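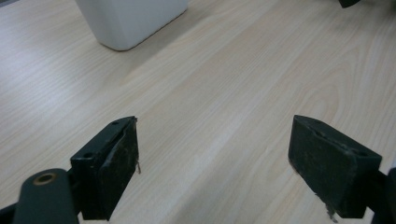

WOOD AND MOISTURE: HANDOUT FOR UNIT 8

Materials for Interior Fittings, Sarnitz Technical School

1. Scope

This handout covers the exchange of water between wood and air, the change in size that follows, and the rules used in the shop to allow for it. Glues and surface finishes are treated in the next unit and are mentioned only where they affect moisture. Bring a calculator to the exercise session. The board samples stay in the rack.

2. Moisture content

Moisture content (MC) is the mass of water in a piece of wood divided by the mass of the same piece after oven drying, multiplied by 100. The reference is the dry mass, so values above 100 percent are possible and are common in the sapwood of freshly cut softwoods. Students who have worked with grain or soil should note the difference, as those trades often use the wet mass as the reference.

Water is held in two ways. Free water fills the cell cavities and leaves first. Bound water is held in the cell walls and leaves more slowly. The point at which the cavities are empty and the walls are still full is called the fiber saturation point. It varies by species and is usually a little under thirty percent. Above this point, drying changes the weight of a board and has almost no effect on its size. Below it, the walls lose water and the wood shrinks.

3. Equilibrium

Wood left in steady air comes to a moisture content at which it neither gains nor loses water. This is the equilibrium moisture content (EMC). It depends mostly on relative humidity and to a lesser degree on temperature. A board approaching EMC from the wet side settles slightly higher than one approaching from the dry side. The effect is known as sorption hysteresis. It is ignored in the calculations below.

The time needed to reach EMC depends on thickness, species, end grain exposure and air movement. Thin strips respond within days. A thick plank stacked without stickers may need months, and its core will lag behind its surface for most of that time. A meter reading taken at the surface of such a plank describes the surface only.

The teaching shop is kept at around 58 percent relative humidity. Heated rooms in winter are much drier. A cabinet that fits well in September may show open joints by the end of the heating season, with no fault in the cutting.

4. Directions of movement

Wood shrinks by different amounts in three directions:

Tangential (along the growth rings): the largest movement.
Radial (across the rings, from pith to bark): very often near half the tangential value, though the ratio differs by species.
Longitudinal (along the grain): small enough to neglect in normal wood. Reaction wood and juvenile wood are exceptions and should be rejected for long, thin parts.

The difference between the tangential and radial values explains most of the distortion seen in drying. A square section cut with the rings running corner to corner dries to a diamond. A round section dries to an oval. A flat-sawn board cups with its hollow side facing away from the pith.

5. Sawing and figure

A flat-sawn board is cut so that its wide face lies close to tangential to the rings. The rings leave the face at a low angle and give arched figure, often called cathedral grain, along the middle of the board, with straighter lines near the edges. A quarter-sawn board has its wide face close to radial. Its figure is straight and narrow, and in species with large rays it may show flecks.

Figure on a face is a useful first guide to how a solid board was cut. It is no guide to movement in a panel made of other material and covered with veneer or a printed surface. The movement of such a panel follows its core. Check an edge or the underside before doing any calculation. With veneer the face may show strong arched figure over a particleboard core, and the tangential coefficient for the face species has no bearing on the result. 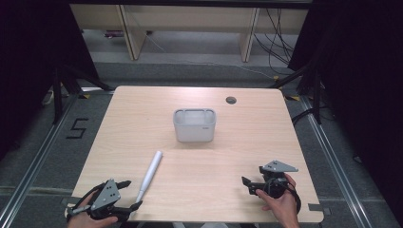

T. Wanigasekara
Lecturer, Wood and Panel Materials

6. Estimating the change in width

Within the range used for interior work, shrinkage can be taken as linear:

change in width = original width × coefficient × change in MC

The coefficient is expressed per percentage point of MC. Use the tangential value for flat-sawn boards and the radial value for quarter-sawn boards. For boards between the two, take the tangential value. It overstates the movement, and the error is on the safe side.

Worked case. A flat-sawn board 100 mm wide is delivered at 17 percent MC and will serve in a room where it settles at 8 percent. The change is nine points. With a coefficient of one third of one percent per point, shrinkage is three percent, or 3 mm. A quarter-sawn board of the same width, with half the coefficient, loses half as much.

The estimate is for a single board free to move. In a glued-up solid top the widths add. Dividing a top into narrower staves does not reduce its total movement, although it does limit the cupping of each stave.

7. Construction rules

a. Fix a solid top so that it can slide across its grain. Use slotted screw holes, buttons in a groove, or metal clips. Fix it firmly at one line only, normally the center.

b. Do not glue a solid panel into a frame groove. Size the panel for the season in which it is assembled — loose in dry air, closer in humid air.

c. Avoid long glued joints in which the grain of one part crosses the grain of the other. Where a breadboard end is needed, glue the center and slot the outer pegs.

d. Finish both faces alike. A coating slows moisture exchange and does not stop it. A top coated on one face only will take up and lose water unevenly, and will cup.

e. Seal the edge of any hole cut through a particleboard or fiberboard top, such as a cable opening. Spilled water enters at the cut edge much faster than through the face, and the swelling is only partly reversible.

8. Measuring

Pin meters read electrical resistance between two points and must be corrected for species and temperature. Below the lower limit given by the maker, readings are unreliable. Pinless meters respond to the dielectric properties of the wood to a set depth and must be corrected for density. The shop has one of each type: the Kadau pin meter and the Tedska pinless meter. Correction tables are kept in the case with each one.

The oven-dry method is the reference. Cut the sample well away from the end of the board, remove loose fibers, weigh at once, and dry until repeated weighings agree. Record the wet mass before the sample leaves the bench — it cannot be recovered later.

9. For the exercise session

Read sections 4 and 6 again. Calculate the clearance for a framed panel in both sawing directions, using the species table from Unit 7. State the assumed starting and final MC with each result. Answers without these two values are returned unmarked.

17 shares | 8 comments

© Sarnitz Technical School, Department of Materials | Contact the department office | Back to top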